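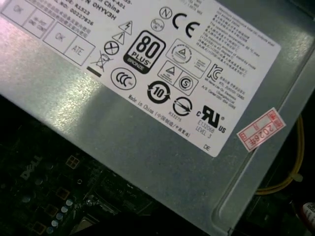
# Recovering from a slipped grip on a PSU pick

Applies to the Modton disassembly cell, desktop PC line. Last revised November 2025 by Wulan Menon.

The fault shows up as code 117, "object lost during lift." The gripper closes on the power supply, the arm starts up, and the casing slides out of the fingers. Usually one end drops back onto the board. Sometimes the arm keeps going with a wire caught on a finger, and that is the case to worry about.

## Before you touch anything

1. Press the cell stop. Do not use pause. A paused arm will try the lift again when the gate closes.
2. Confirm the PC is unplugged from the wall, then open the gate.
3. Leave the PSU casing shut, even if it is dented. The capacitors inside can hold a charge after the plug is out. The warning triangle with the lightning bolt on the rating label is there for that.

## Free the unit

1. Look for wires around the fingers or trapped under the casing. Yellow ones are easy to spot against the metal. Black ones are not, so use a flashlight.
2. Support the PSU with one hand and open the gripper from the pendant at the slow setting.
3. Lift the unit straight up. Dragging it sideways will scrape parts off the motherboard.
4. If a wire is nicked, tag the PSU as scrap. It does not go to the test bench.

## Find the cause

Check the wrist camera picture saved with the fault first. Three causes cover nearly everything we see.

**Glare.** Brushed casings throw a bright patch back at the camera and the edge finder can take it for the end of the part. Drop exposure by 20 percent and run the locate step again.

**Label under the finger.** Rating labels and small stickers are slicker than bare metal. Move the grasp point 3 mm at a time until both pads sit on metal.

**Worn pads.** Change them at 300 picks. Fuseini Quartey keeps the count on the sheet by the gate -- write the new start number when you swap them.

## Restart

Close the gate, clear 117, and jog the arm home by hand before going back to auto. Run the first pick at low speed with someone at the stop button. If it slips again on the same model, lock that recipe and send the log to Zahira Sumampouw. Do not raise the grip force to get through the shift. Thin casings bend, and then the next lift is worse.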